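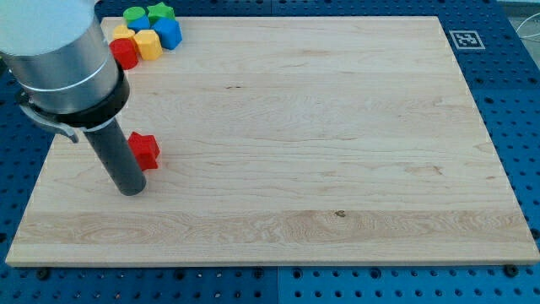

The best board in Ebenezer Sulemana's shop is not for sale. It is a wide piece of pale maple, light enough that a red toy block stands out on it from across the room, and he has turned down two offers for it since December.

What people ask about is the grain. Most of the surface is quiet, with faint streaks and a few dark flecks. Then, low down near the front edge, it turns wavy, and in the middle of the waves there is a small dark knot.

"Paulauskas wanted to cut that off," Sulemana says, meaning the sawmill that sold him the plank. "They grade for clean wood. They offered me the same board without the bottom third and I said leave it."

Sulemana makes boards and low work surfaces under the name Plinden. He started with kitchen boards and still sells them, but most of his orders now are for play and activity tops, the flat pieces that go on a table so that blocks and puzzle parts have something smooth to slide on. A top like that has to be flat, and it has to stay flat in a heated room. He keeps the wood in the shop for 60 days before he planes it.

After planing he sands by hand, with the grain, and stops earlier than most makers do. A surface that is too polished makes blocks skate. He tests by hand, running his palm across slowly and feeling for drag. The figured section takes the longest. Wavy grain tears easily, and he goes over it with a card scraper for 30 minutes or more before the sandpaper comes out.

The front edge gets a slight bevel. A square edge chips, and a heavy round one lets small pieces roll off onto the floor.

His standard top costs $179. The finish is an oil from Umero, two coats — he tried a harder varnish once and did not like the way it yellowed maple. Owners are told to wipe the board with a damp cloth, dry it right away and oil it again when it starts to look chalky.

A shop called Oditz carries the smaller sizes. The wide ones are made to order, and customers can ask for a knot if they want one. Few used to. This spring he had to go back to Paulauskas for more planks with the bottom third left on.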